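Jan 23, 2023

Up early, cold in the hall. Drove back from Killov last night with the away kit still in the car and did not bring it in until this morning. Sorted it by number before breakfast. Two shirts are missing and I think Neagu has one of them. Wrote to Ileana Nedelcu about the other.

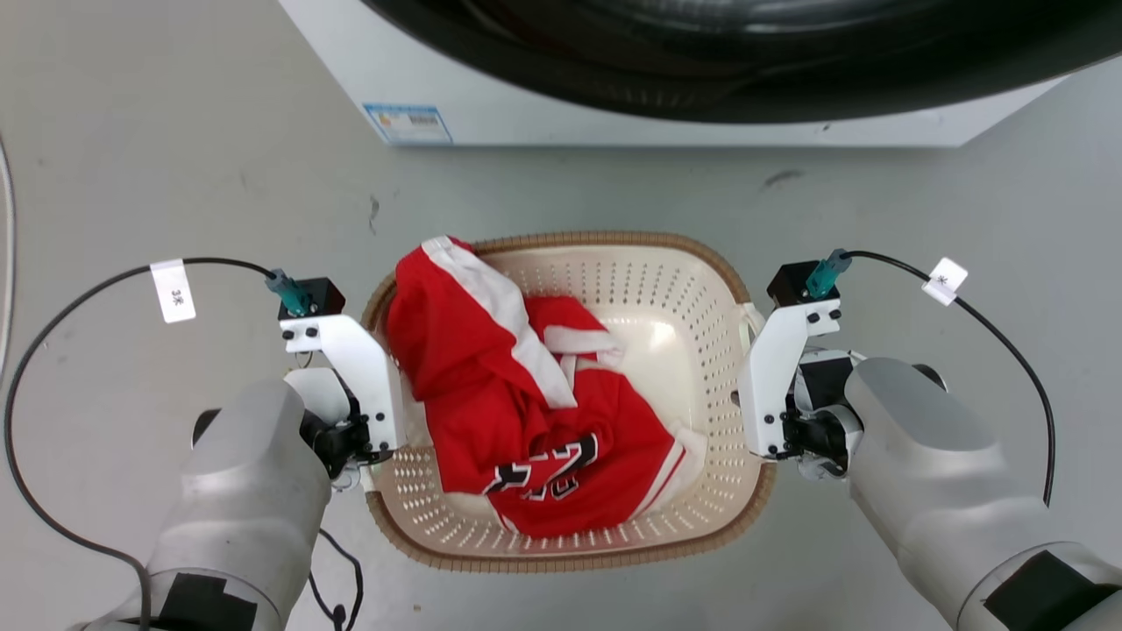 Stedska Basketball Club, Kit and Laundry

One red jersey was left in the basket when I went for the powder. The white trim has to be kept away from the dark socks, so I ran it with the towels. The wash took 96 minutes.

Paid 80 for the new hooks. They go up before the Skitdale game. The older shirts are still boxed from September and I did not open them. Locked up at seven and walked home.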